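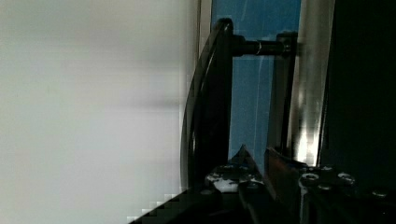 **Khadija Slaoui** wrote:
Rinse the rice or don't, but stop telling beginners it's the whole secret. I've cooked the same long grain both ways for years and the water ratio matters more.

**lundby_kitchen** wrote:
Ratio matters, sure. Unrinsed rice still comes out gluey in my pot. I rinse until the water is mostly clear, usually 3 changes, then drain it well before it goes in.

**aubert23** wrote:
How long do you drain it? I gave mine a minute last night and it was mush on the bottom.

**lundby_kitchen** wrote:
Ten minutes at least. Wet rice carries extra water into the pot — that throws off whatever you measured. I use a colander with small holes and shake it a couple of times.
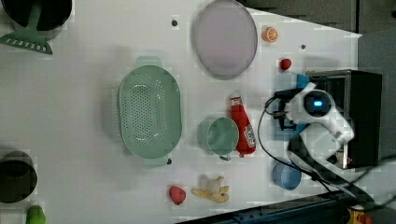
**Po-yen Wu** wrote:
Disagree on the colander. Short grain slips through or gets stuck in the holes and you spend longer cleaning than cooking. A fine mesh strainer is the only thing I'd use for rice. Keep the colander for pasta.

**lundby_kitchen** wrote:
Depends on the holes. I lose maybe a few grains.

**Khadija Slaoui** wrote:
Or swirl it in the pot and pour the water off against your hand. One less thing to wash. Then weigh it if you want to be exact. An empty pot and a cheap scale will tell you how much water stayed behind.

**aubert23** wrote:
Tried the strainer today, drained 15 minutes, and cut the water by two tablespoons. Much better. Bottom still a bit soft, so I'll turn the burner down next time.

**Po-yen Wu** wrote:
Leave the lid on for ten minutes after you turn it off, too.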